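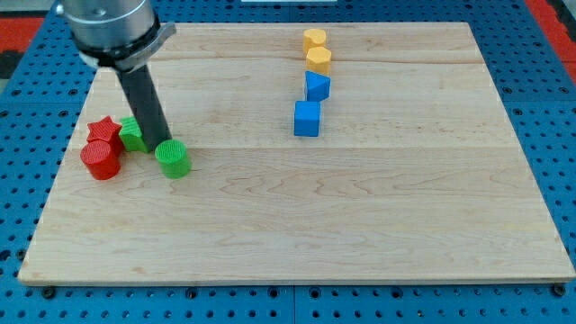 Kumudini Sheikh wrote to the league office in June that a postponed match costs a club far more than an evening, and that the present rule leaves the visiting side to carry most of that cost. Her letter is the starting point for this talk.

Postponed Matches in the Skarkholm and District Badminton League
Speaker notes, Usha Unnithan
Autumn Delegates' Meeting, November 11, 2025

Opening
Welcome delegates. Confirm that everyone has the printed rule text. State that no vote will be taken tonight; the proposal goes to the clubs in writing.

The present rule
Read Rule 7 aloud. Either captain may request a postponement up to the day before the match. The home club then offers new dates. The rule sets no limit on how long this may take, and it does not say what happens if the visitors can make none of the dates offered.

Last season
There were 16 postponed matches across both divisions. Of these, 6 were never played and were entered as shared points. Pause here. Delegates from Lagman will recall that their second team lost its place in division one under exactly this arrangement, having asked for none of the postponements itself. Acknowledge this plainly and move on. The result stands and is not open for discussion.

Vasurura raised a separate point about court hire. Their hall charges for a canceled booking unless it is given a full week's notice. The league has no fund for this and does not intend to create one.

The proposal
First, the club asking for the postponement must name two new dates at the time of asking. Both must fall before the end of the current half of the season.

Second, if the other club can accept neither date, the matter passes to the fixtures secretary, who will set a date at either hall. That decision is final.

Third, a match not played by the close of the season is awarded to the club that did not ask for the change. Shared points would be kept only for hall closures and bad weather.

Go slowly over the third part. Expect questions on illness. The answer is that a team may still play one pair short, as now.

The Fluketti Shield
The knockout competition has its own rules and is not affected. If asked, refer delegates to the back page of the handbook.

Replies
Clubs should reply in writing through their secretary. One reply per club. Individual players may write in, and their letters will be read, but they will not be counted as a club's view.

Take questions. Allow the Lagman delegate to speak first if she wishes. Hand back to the chair for the item on shuttlecock prices.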